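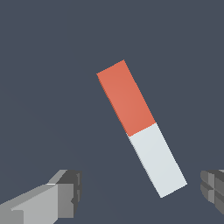
Hằng Đàm 问过我们,一所语言学校的介绍页,除了“专业”“温馨”“高效”之外还能写点什么。她说她报名前看了一整晚各家学校的网站,读到后来已经分不清哪一页是哪一家的,最后关掉电脑,第二天直接上门来问能不能旁听一节。

可以旁听。这件事我们一直写在价目表的最下面,看到的人很少,现在挪到这里来:任何一个班,任何一节课,提前一天打个招呼就能来坐着听,不收钱,听完也不会有人给您打电话。

关于 Mallham

Mallham 是一所教成年人学荷兰语和越南语的学校。荷兰语的班多一些,越南语的班少一些,别的语种没有。经常有人来信问英语,我们回信都是同一句话:教英语的学校很多,请去找他们。也有人问儿童班,没有。我们的老师没有受过教孩子的训练,几次讨论要不要开,结论都是先别开。

学校现有六位老师,两间教室,一间小办公室。办公室里那台复印机比学校的年纪还大,是从前一家租客留下来的,卡纸的时候请不要硬拽。

创办人 Teun Smits 早先在一家叫 Ditel 的培训公司教课。那里的招生广告他至今还留着一份,上面印着“八周开口,流利如母语”。他在那里教了好几年,按他的说法,没有见过哪一位学生在八周之后流利如母语,倒是见过不少人在八周之后觉得自己笨。学费是一次付清的,于是大多数人也不来抱怨,只是不再来了。

Mallham 就是从这点不痛快开始的。刚开头那年我们连招牌都没有,楼下的住户以为我们是做会计的,有人拿着报税的信封上来敲门。

我们不大相信的几件事

我们不大相信速成。一门完整的初级课程是144课时,荷兰语和越南语都一样。这个数字也没有什么科学依据,是从旧教案里一课一课加出来的,教了几轮之后删掉一些,又补回来一些,最后停在这里。学完之后您大概能在药房说清楚自己哪里不舒服,能看懂房东的来信,看不懂的地方知道该查哪个词。在饭桌上听几个本地人同时讲笑话,多半还是跟不上。我们有位老师在国外住了半辈子,讲笑话的场合也还是先笑了再说。

我们不大相信“沉浸”。这个词在行业里用得太多了,有时候指的只是老师拒绝解释语法。成年人有成年人的脑子,他想知道为什么动词跑到句子末尾去了,您用手势比划十分钟,他回家还是会自己去查。所以荷兰语的初级班用两种语言讲,能一句话说明白的就一句话说明白,省下来的时间拿去练。越南语的声调我们教得很慢,慢到有学生提过意见。意见收到了,还是这么慢。

我们也不大相信手机上的打卡。连续多少天、得了多少颗星,这些东西我们看不出和会不会说话有多大关系。您愿意用,没有人拦着,有几位学生每天在地铁上用,词汇量确实比同班的人大。只是请不要拿着屏幕来问可不可以跳级。跳级要当面谈,谈的时候说的是您要学的那门语言。

还有分级。市面上各种等级证书我们认得,学生要考,我们帮着准备。可是同样拿着一张中级证书的两个人,一个能写出很漂亮的投诉信,电话一响就慌;另一个在菜市场讲价讲得飞快,过去时从来没有用对过。把这两个人放在一间教室里,谁都不舒服。

我们自己的分班办法叫 Miranda,名字是早先一位老师取的,她走了以后没有人记得是什么意思。办法很土:一段谈话,一页听写,再请您写一写上周做了什么。老师看完当场告诉您建议进哪个班,理由也会说。您不同意,可以进您自己想进的那个班上两次课试试。这些年里坚持要往高处进的人,有的确实跟上了,我们当初看走了眼。

教室与班级

每班最多八个人。满了就是满了,请不要托人来说情,我们会很为难,然后还是拒绝。

也常有人问为什么不收到十五个人,那样学费能便宜。账我们算过。便宜是能便宜一些,只是一节课下来,坐在后排的人可能只说了一句“我同意他的看法”。这句话他进门之前就会说了。

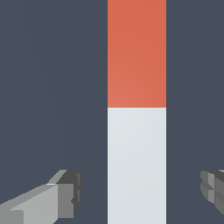 双色长杆,上段橙红

上课的时间在白天和傍晚都有,具体看每学期的课表。七月全校休息,老师们也要回家。有学生觉得休一个月太长,语言会生疏。会生疏的,我们承认。开学第一周的课基本是在把东西捡回来,课时已经算在里面。

老师

本页没有老师的照片和格言。我们试过放,放上去之后几位老师互相取笑了很久,后来就拿下来了。

要在这里教课,得先来给其他老师上一节课,题目自己选,语言得是在座至少一半人不会的。这样能看出一个人面对一屋子茫然的脸是什么反应。有的应聘者简历非常好看,讲到第五分钟开始对着投影自言自语;也有人从前是护士,是修屋顶的,讲得清清楚楚,中途停下来问了三次“到这里还跟得上吗”。我们请过后一种,也看错过人,请来之后发现那天只是他状态最好的一天。

老师们是拿固定薪水的,和班里收了几个学生没有关系,和学生续不续费也没有关系。这一条是 Teun Smits 从 Ditel 出来以后定下的。别的规矩都改过,唯独这一条每年有人翻出来重新念一遍,然后照旧。

教材

初级班用的是我们自己编的讲义,活页,会改。里面还有错字,发现了请在页边画个圈交给老师,下一次印的时候改掉。中级班用 Lultent 的课本。这套书的课文写得实在枯燥,主人公一家六口永远在讨论周末去不去湖边,讨论了整整一册也没有去成。练习却编得很扎实,我们找过几种替代的,课文都有趣得多,练习都不行,于是又换了回来。学生们给那家人续写过几个结局,贴在走廊里,其中一个结局里湖干了。

书费不含在学费里。旧书可以向上一届的学生买,办公室门口有个架子,价钱自己谈。铅笔写的答案请先擦掉再卖。

我们办不到的事

我们不能保证您通过任何考试。有学校这么保证,细看合同,后面往往跟着“须出勤全部课程并完成全部作业”,缺一次就作废。我们索性不写。

我们不能替您办签证,也不会开没有上过课的上课证明。每学期都有人来问,态度都很好,答复也都一样。

我们没有“学员成功故事”。从前有一页,写的是几位后来找到工作、考上学校的学生。写完以后自己读着别扭:那几位本来就用功,换一所学校多半也学得出来,把功劳算在自己头上不太合适。至于中途不来了的那些人,他们的故事谁也没有去写过。倒是有一位隔了三年又回来,从头上起,坐的还是靠门的那个位子。

满意度调查我们做。用纸,不记名,最后一节课发下去,老师出门去站着。分数我们不公布,一来班小,一个人那天心情不好平均分就塌下去一截;二来我们自己也怀疑,给老师打高分的人里,有多少只是不好意思。比较有用的是最后那一栏“还有什么想说的”。里面提到最多的是暖气,其次是作业太多,再其次是作业太少。暖气已经修过了,仍然不太热,冬天请多穿一件。

钱

学费按课程收,可以分几次付,不加手续费。上课之前退,全额退;开课之后退,没上的部分照课时退。没有早鸟价,没有“最后三个名额”,也没有介绍朋友来送的礼物。曾经有顾问建议我们把价格写成尾数带九的样子,说看起来会显得便宜。我们请他喝了杯咖啡,价格没有动。

失业的、刚到本地手头紧的,请直接写信来说,不用附证明。每个班留出一个半价的位子,给谁由办公室决定,班上的同学和老师都不会知道。决定得是否公平,我们没有把握,只能说每封信都有人认真读。

旁听和联系

写信比打电话快。电话放在办公室,上课的时候没有人接。来信请写明想学哪门语言、以前学过没有、白天还是傍晚方便,用您顺手的语言写就行,写错了也没有关系,我们不会批改。

旁听时请坐在后面靠窗的一排。老师可能会问您一个问题,您可以摇头。听到一半觉得没意思,轻轻带上门走就可以了,Hằng Đàm 那次旁听也是提前走的,后来报了傍晚的荷兰语班。

本页内容更新于2020年9月10日。课表和学费另见各自的页面,两处若有出入,以办公室墙上贴的那张纸为准。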